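Garra Cekel G2 com câmera de punho Sistura: avaliação depois de um verão de uso

22 de setembro de 2020

Usamos a Cekel G2 desde junho em dois braços brancos de bancada, com o controlador Hilix que já tínhamos. Antes dela trabalhávamos com a Haddad de dedos paralelos, e é com essa que faço a comparação. A unidade foi comprada pelo laboratório a preço de tabela.

Montagem

O flange encaixou sem adaptador. A garra com a câmera pesa 762 gramas, um pouco mais do que a Haddad, e foi preciso refazer os parâmetros de carga no Hilix. O manual só traz o procedimento para a versão anterior do firmware. Demetrius Whitfield, que cuida dos braços aqui, acertou os valores numa tarde. O cabo da câmera é curto para quem passa tudo por fora do braço, e acabamos comprando uma extensão.

Os dedos são trocados com uma chave Allen. Os verdes, mais macios, seguram bem bordas de plástico. Os rígidos que vêm na caixa escorregam em qualquer coisa polida e voltaram para a gaveta.

Pegar recipientes grandes

O teste que mais nos interessava era o dos baldes. São leves, abertos em cima e afunilados para baixo, de modo que a Haddad costumava apertar a borda e deformar o plástico. Com a Cekel fizemos 246 tentativas, alternando o balde grande e o pequeno, e contamos como falha qualquer pega em que alguém precisasse pôr a mão. O balde pequeno quase não deu problema. No grande, a maioria das falhas ocorreu na aproximação, quando o ponto de contato ficava alto demais.

A câmera Sistura ajuda nessa parte. De cima, a abertura do balde grande ocupa a maior parte da imagem, e ainda dá para ver o segundo balde e a garra verde do outro lado. O reflexo no fundo brilhante é um incômodo: há uma faixa branca forte que o nosso detector confundia com um objeto. Baixamos a exposição e o erro ficou raro.

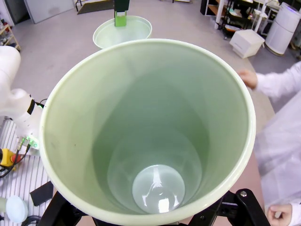
Controlador e software

O driver para o Hilix instala sem dificuldade, mas a leitura de força chega com atraso perceptível quando os dois braços estão ativos. Para mover baldes vazios não faz diferença. Para encaixes finos eu continuaria com a Haddad. A calibração da câmera se perde a cada troca de dedos e precisa ser repetida.

O suporte da Cekel respondeu aos nossos dois chamados, um deles com um arquivo de configuração que resolveu o problema.

Vale a compra?

Para quem manipula recipientes e peças de plástico de tamanho variado, sim. Quem trabalha só com peças pequenas e rígidas ganha pouco com a troca. Vamos manter a Cekel nos baldes e encomendar mais um jogo de dedos verdes.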